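共同工房で育つ「片付けロボット」 寝室のごみ拾いに挑む

2018年4月19日

家の中のロボットというと、丸い掃除機が床を走り回る姿を思い浮かべる方が多いかもしれません。町の共同工房「クランドウッド(Clandwood)」では、その掃除機が走り出す前のひと仕事、つまり床に落ちた包み紙や空のボトルを拾って、ごみ箱に入れるところまでを引き受ける双腕ロボットづくりが、この春からじっくりと進められています。

ロボットの名前は「Khương(クオン)」。中心になって組み立てているのは、工房の会員であるトゥー・ウンさん(Thu Ung)です。平日は印刷関係の会社に勤め、仕事帰りに工房へ寄っては腕の関節を締め直したり、配線をやり直したりしているそうで、作業台の隅にはいつも飲みかけのお茶と六角レンチが並んでいます。訪ねた日にも、こちらの挨拶が終わるか終わらないかのうちに「ちょっと見ていってください、昨日より手首がなめらかなんですよ」と、うれしそうに奥の部屋へ案内してくれました。

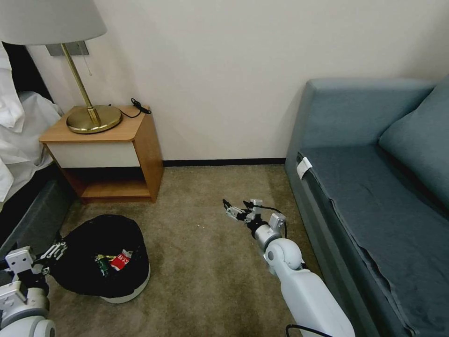
ウンさんが最初に決めたのは、練習の場所を作業台の上にしないことでした。きれいな台の上で積み木をつかめても、暮らしの中では役に立たないのではないか、という思いが前々からあったのだといいます。そこで工房の一室を寝室らしくしつらえ、カーペットの上で動かすことにしました。ごみ箱にかぶせた黒い袋は縁から外へふくらんで垂れていて、左の手はちょうどその袋に触れるところに来ています。袋というものは硬い箱と違って、触れば形が変わりますし、指に引っかかることもあります。ウンさんはこの袋がすっかり気に入ってしまったようで(というのも妙な言い方ですが)、「袋と仲良くなれたら、たいていのものとは仲良くなれると思うんです」と笑っていました。

腕の制御に使っているのは、「Zerora」という名の自作プログラムです。3月に書き始めたころは、右手と左手がお互いの動きを待ち合ってしまい、どちらも止まったまま、ということがよくあったそうです。今は左手をごみ箱のそばに置き、右手で拾いに行くという分担をおおまかに決めて、少しずつ動きを足しています。作業記録のノートも見せていただきました。動かすたびに一行ずつ書き足していて、最後の行の番号は1,477。字がだんだん小さくなっていくのは、ページを節約したいからだとか。読み返すと、ただ「手首」とだけ書かれた行もあり、ご本人も何のことだったか思い出せないそうです。

苦労しているのは飲み物のボトルです。転がりますし、横から押せば逃げていきますし、つまむ場所によっては手の中で向きが変わってしまいます。指先の力を強くすればへこみ、弱くすれば滑る。その加減を探すのに、ウンさんは同じようなボトルを家から何度も持ってきては、床に置く向きを変えて試してきました。おかげで最近は水ばかり飲んでいます、とのことでした。

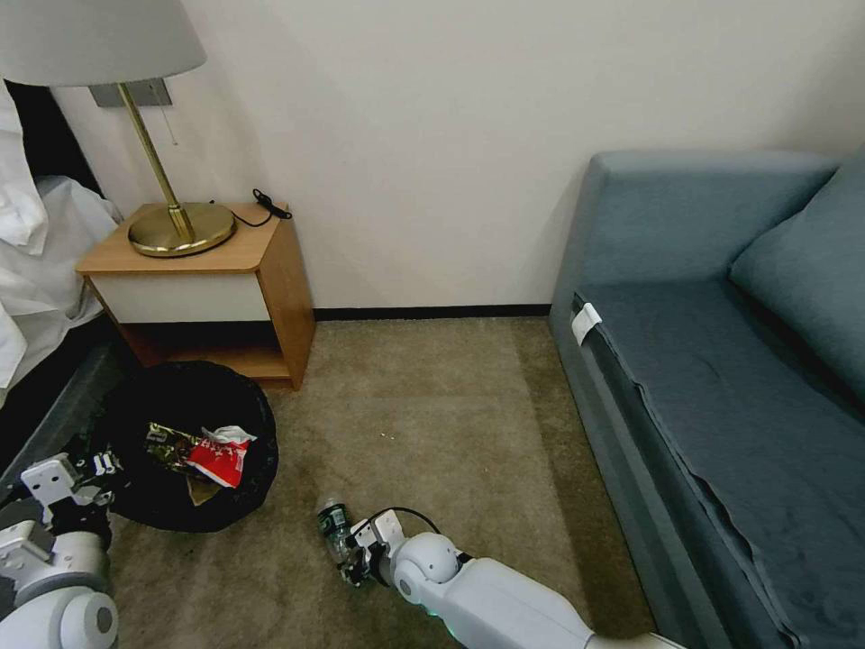
緑のラベルのボトルを右手でつかむKhương。左手はごみ箱の縁に

部品の調達では、近くの金属加工店「タナンス(Tanance)」にも助けられています。手首まわりの小さな部品を、店の仕事の合間に削ってもらったもので、代金は2,000円。見積もりでは3,000円だったのですが、端材で間に合ったからと、その分をまけてくれたそうです。ウンさんはお礼にお菓子を届け、その空き袋をもらって帰ってきたというのですから、ごみまで練習の材料になるわけです。

床に置くものの組み合わせも毎回変えています。つるつるしたお菓子の袋と、くしゃくしゃの紙とでは、つかみ方がまるで違います。ぺたんと平らに落ちた袋は指がかかりにくく、紙のほうは拾いやすい代わりに、置くたびに形が違って見える。どちらから先に拾わせるかで結果もだいぶ変わるそうで、ここはまだ答えが出ていないと、ウンさんは腕組みをしていました。布や服には手を出させない、というのも大事な決まりで、拾ってよいものとそうでないものを見分けるところは、これからの宿題になっています。
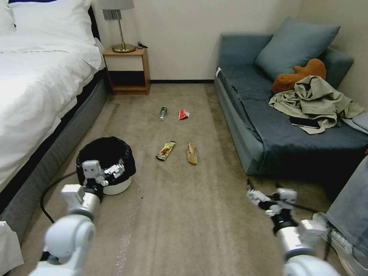
ボトルや菓子袋、丸まった紙などが落ちた床に向かう両腕

工房のほかの会員も、通りがかりに口を出したり、手を貸したりしています。木工が得意な人、電子工作が得意な人、とくに何が得意というわけでもないけれど見ているのが好きな人。配線の取り回しについては意見が二つに割れていて、腕に沿わせてきっちり留めたい派と、余裕を持たせて垂らしておきたい派が、お茶の時間になるたびに話を蒸し返すのだそうです。今のところはウンさんが後者なので、線はゆったりと垂れています。

次の目標は、拾い終えたあとに床をもう一度見渡して、取り残しがないか確かめる動きを加えること。カーペットの上の細かなくずまでは手に負えないので、そこは掃除機に任せるつもりだといいます。「祖母の家に置けるくらいまで育てたいんです。腰をかがめるのがつらいと言うものですから」とウンさん。まだ腕を載せる台も仮のもので、部屋から部屋へ自分で移ることはできませんが、その台についても、すでに図面が2枚できています。

クランドウッドでは、Khươngの作業の様子を見学できます。ウンさんが工房に来ている夕方であれば、予約はいりません。床に座って見ることになるので、動きやすい服装がよいそうです。きれいに洗った空きボトルの持ち込みも歓迎とのことです。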